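Terkau Method (robot learning)

The Terkau method is a way of teaching robots two-handed chores by having a person do them first with a pair of hand-held grippers. I've been adding to this page for a while, so forgive the chatty tone (it's how our wiki rolls!). It got its name from the Terkau project, and Heather Henare wrote the first version.

How it works

You hold one gripper in each hand and do an ordinary job at an ordinary table. A camera on the gripper records what the fingertips are up to, and a policy is trained on those recordings later. What I love is that the robot can stay at home while you collect!

The Clumley result

The Clumley study compared 2 ways of recording the same chore, unstacking dishes: one gripper or both. Across 13 homes, the two-gripper policy did better with big bowls, which tend to swing when you lift them from one side. Small cups showed no real difference, and 6 of the homes had only cups, so go easy on the average.

Nested dishes are still my favorite test, with one gripper at each side of the rim and other dishes packed in underneath.

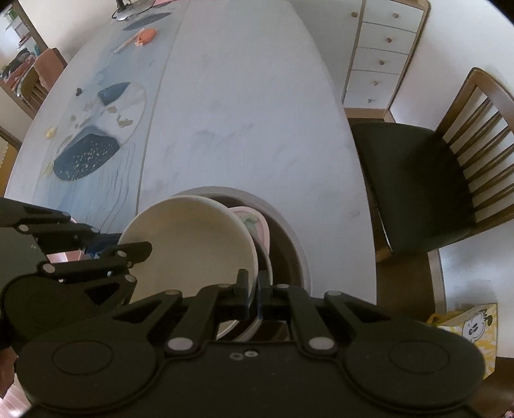

Shona Tapsell wrote on the talk page that the rim grasp gets too much credit, and that she'd want the Siddiqui baseline rerun with heavier bowls before anyone calls it settled. Fair enough! I've left the section marked as disputed until then.

See also: Disaditz benchmark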